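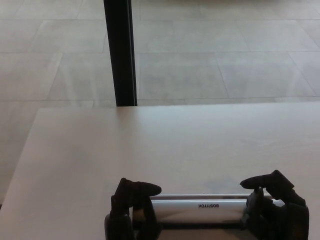 ホチキスを両手で持つ課題。机はIlleckの作業台。

# Illeck 作業台 レビュー(ロボット部で1学期使用)

高校のロボット部で、双腕ロボットの操作練習用に使っている。買ったのは4月。部員が交代で文房具の持ち上げ、受け渡し、向き変えを練習していて、机はほぼ毎日使う。ロボット本体の感想は別に書くので、この記事は机の話が中心になる。

## 選んだ理由

それまでは理科室の古い実験台を借りていた。天板が黒く、黒いハンドを載せるとカメラの映像で指先の位置が分かりにくい。練習中に指が物に触れているのか、手前で止まっているのかを操作者が判断できず、毎回横から声をかけてもらっていた。

候補はIlleckとCernikの2台。Cernikのほうが天板は広かったが、表面につやがあり、展示品を見たときに照明の映り込みが気になった。Illeckは明るいベージュのつや消しで、顧問の許可も出たのでこちらにした。

## 組み立て

部員4人で58分かかった。説明書は図が小さく、脚の左右を一度間違えた。ねじは長さが2種類あるのに袋が分かれていない。先に並べて分けておくと早い。六角レンチは付属するが短いので、工具箱にあるものを使った。

## 天板の見え方

いちばん満足している点。黒い指の輪郭がはっきり出る。ホチキスの課題では、左右の手で両端を持ち、人差し指を内側に向けて伸ばす姿勢をとる。指先と机の間のすき間を映像で見たいので、背景が淡い色だと助かる。

使っているホチキスはBOSTITCHの銀色のもの。上面が光を反射するので、角度によっては表面が白く飛んで見える。これは机では解決しない。部では課題の最初に照明の向きを確認する手順にした。

汚れは目立つ。灰色っぽいこすれ跡が手前側につきやすく、練習後に水拭きしても薄く残ることがある。見た目を気にする人には向かないと思う。ロボットの動作に影響したことはない。

## 安定性

体重をかけて押すと少し揺れる。両手で物を持ち上げる程度の動きなら問題はなかった。腕を速く動かすと、机に置いた丸いペンが転がることがある。脚のアジャスターは付いているが回しにくく、タイルの目地にかかると高さがずれる。設置する場所を決めてから調整したほうがよい。うちは床にテープで印をつけた。

滑り止めシートは別売りで、Dinuの薄いものを試した。物はずれにくくなったが、シートの端に指先が引っかかるため、ホチキスのような低い物の課題でははがしている。

## 授業と大会での使用

新入生の体験会では、1人20分で交代してもらった。初めての人は物を見失いやすいので、机の上には課題の物を1つだけ置く。これで説明がだいぶ短くなった。

Trodbridge杯の予選にも持っていった。会場の机は白に近い色で、練習との差が小さかった。運搬には脚を外す必要があり、付け直しに28分。大会のたびにやるのは面倒なので、次は会場の机をそのまま使うつもりでいる。

## よかった点

- 天板の色が淡く、黒いハンドの指先が見やすい
- つや消しで、映像が白く光る範囲が狭い
- 手前に操作機器のケーブルを逃がす余裕がある

## 気になった点

- こすれ跡が残りやすい
- アジャスターが固い
- 折りたためない
- ねじの袋が分かれていない

## 評価

5点満点で4点。置きっぱなしにできる部室があるならすすめる。毎回片づける教室で使うなら、折りたたみ式のほうが楽だと思う。双腕で文房具くらいの物を扱う練習には、広さも足りている。箱物を2つ並べる課題は机の奥が遠くて腕が届かないため、手前半分だけで行っている。

追記:6月に脚のねじを締め直した。1本だけ緩んでいた。月に一度は確認することにした。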